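The case for a slower bus

Siswood has had its new express bus since January, and by the measures the council set, it is doing well. It runs from Skurnstead to the station in 17 minutes. The old 90 took more than twice that, because it went round by the health centre, the allotments and the flats at the back of Bretirham Road before it got anywhere near a train. The 90 now runs four times a day, and the last one leaves at ten past three in the afternoon.

I think this was a mistake, and I say so as someone who uses the express most mornings and likes it.

The argument for the change was simple. People want to get to work quickly, and if the bus is slow they will drive. I accept that. Fares on the express are up on what the 90 used to take at the same hours, and the car park behind the station has spaces in it at half past eight, which I had not seen before. If the job of a bus is to move commuters, the express does the job.

A bus route also decides who can live without a car. On the old route you could get from the flats to the chemist, wait for a prescription and get home again inside an hour. Now the same trip means going in the morning and waiting for the next 90, or walking up the hill from the main road with your shopping. For a fit person that hill is nothing much. For someone with a bad hip it is the end of going out on their own.

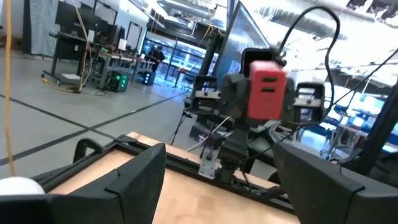
Cremilda Vasconcelos wrote to me after my last piece to say that I was being sentimental, and that the old 90 was empty half the time. She had sat on it alone on plenty of evenings, with the heating on and the lights blazing, and wondered who was paying for it. She would sooner see the money go on a dial-a-ride service for the people who need it.

It is a fair point and I have thought about it. My trouble with dial-a-ride is that you have to book it. You ring the day before, you say where you are going and when you want to come back, and then you have to keep to it. That works for a hospital appointment. It doesn't work for calling on a friend, or for going to the library and staying longer than you meant to. Those of us with cars, or with a bus every few minutes, don't plan our days like that and would be annoyed if we were told to.

Empty seats are also a poor test. The road past my house is empty at three in the morning and no one suggests closing it. We pay for it to be there all night so that it can be used when it is wanted. An evening bus with two people on it is doing the same sort of work.

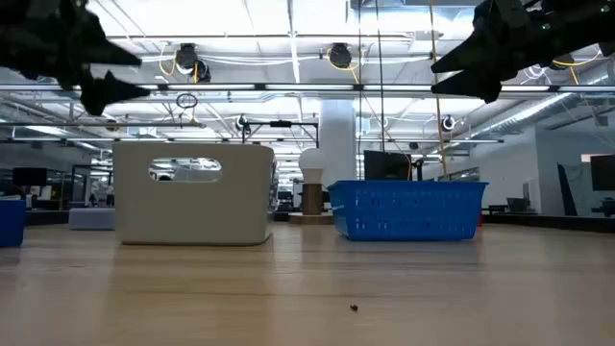
There is the question of cost, and I don't want to skip it. Drivers have to be paid and the council is short of money. But the choice was never between the express and the old timetable in full. An hourly 90 until seven in the evening would cover most of what has been lost. It could miss out the allotments in winter. It could use the smaller buses, which are standing in the depot for much of the day as it is.

The council will look at the timetable again after the summer. The survey it has put out asks how satisfied passengers are with the journey time. It is handed out on the express. I would like to see copies left at the health centre and put through the doors of the flats, with a question on it about the trips people have stopped making.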